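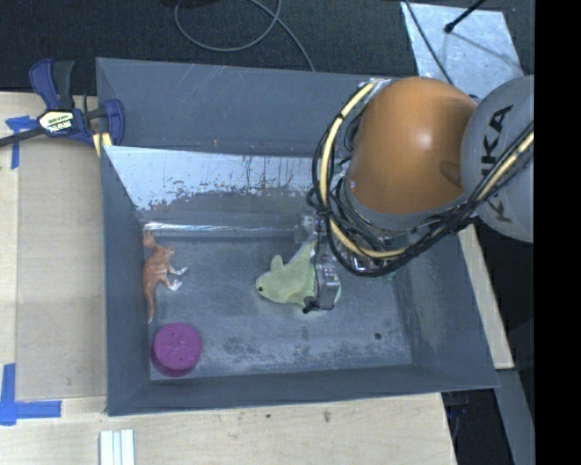
Ververidis, course tutor
Robot Learning, Kellbridge
Handout 4, Jan 17, 2021

Collecting grasp examples from the bin

In the last handout we had a model and no data. Now we speak about the data. In our course one example is one attempt: the picture of the bin before the arm moves, the pose that was sent to the gripper, and the result, written as 1 or 0. All three must be saved together. An attempt with a missing result is deleted, also when you remember well what happened.

The objects are small toys, such as the kangaroo and the yellow-green animal. They are harder than blocks. A tail or an ear can be held, but the body may turn when it is lifted, so the same toy gives easy and difficult grasps depending on how it lies. Objects close to the wall are a separate difficulty, for the finger needs space to go down beside them. Please do not move such objects to the middle by hand. If we always help, the model will never see this case.

The bin is held with a clamp and there is blue tape on the table. Before each session compare the bin with the reference picture. A shift of even a small amount makes the older poses wrong, and you will not notice it in the numbers until training.

The set we use is called Lusness. It has 3501 attempts, of which 172 are kept for testing. They come from sessions which are not in the training part. Do not mix them again at random: neighbouring attempts look very similar, and the test score becomes too good.

For the exercise each group records 56 attempts. Failed grasps count the same as good ones. In the first trial one group gave us only successes, and their model was sure of everything.

Write in the log:
- session and attempt number
- which toy was chosen as target
- result after lifting, 1 or 0
- if a person touched the bin, and when

The logs are sent in March, in the Potus folder. Read section 2 of the previous handout again before you label.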